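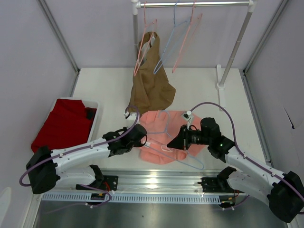 The Tenancy at Folgate

Viorica Ursu began the inventory at the top of the house, as the manual required. The manual had been issued by Sandu, the agency that managed the building, and it specified an order: ceilings, walls, openings, floor, fixed items, loose items. Each entry took a condition code from one to four. One meant new. Four meant that a deduction would be made.

The tenant had held the flat for 15 years. His name was Sándor Sárközi, and the file gave his occupation as calibrator of scales. He had paid on the first of each month by bank transfer. In May he had given notice in a letter of two sentences. The forwarding address was a post office box in Caninmont.

She entered the bedroom ceiling as a two and the walls as a three. The window opened to its full travel and the catch held. The floor was pine board, sealed, with wear along a line from the door to the bed. The wear was even and narrow. A person who crosses a room by the same path every day will take off the varnish in four or five years and then start on the wood.

The closet contained one coat. She wrote "coat, wool, gray, 1 item" under loose items and checked the pockets, which was also in the manual. The left pocket was empty. In the right was a brass weight with a flat top, stamped 65 g.

Laboratory weights are not made in that size. A standard set runs one, two, five, and then the same figures multiplied by ten. To make 65 grams an operator uses a fifty, a ten and a five. She knew this because her father had kept a pharmacy in Wernia, and she had been allowed to put the weights back in their box on Saturdays if her hands were clean. She put the brass weight on the windowsill and went on to the kitchen.

The kitchen took forty minutes. The stove was a two. The faucet dripped at a steady rate and she gave it a three. Inside the cupboard beside the sink, at eye level, a column of figures had been written on the door in hard pencil. Each line had a date and a number. The first number was 326. The numbers went down by small amounts, sometimes by nothing, and in two places they went up and then resumed their decline. The last line was dated 31 August 2019, and the number beside it was 65. No unit was given.

She read the column twice. The manual had a section on writing, marks and stains. It directed the clerk to record the location, the extent and the method of removal. Pencil on gloss paint comes off with a damp cloth and a little dish soap. The correct code was three, with no deduction if the clerk removed it on site.

She photographed the door. She tried the column as money, as body weight, and as the weight of something kept in a dish. None of these explained the two rises. She considered that he might have been weighing a bar of soap, or an animal, or a stone he carried, and that he would have done it properly, at the same hour, with the window shut against drafts.

At ten past four the agency called to ask whether the flat could be shown the next morning. She said that it could.

"Anything left behind?"

"A coat," she said.

"Will it fit anyone?"

She said she had not tried it on. The agency told her to bag it and hold it for the statutory period, and asked her to leave the keys with the shop downstairs.

She ran the tap, found a cloth in her kit and wet it. Then she wrung it out and hung it over the edge of the sink. Under kitchen, fixed items, she entered "cupboard door, interior, good," and gave it a one.

The coat went into a clear bag with a numbered tag. She took the weight from the windowsill, held it until it was no longer cold, and put it back in the right pocket. The form had a box for the total weight of goods in storage. She left it blank and signed underneath.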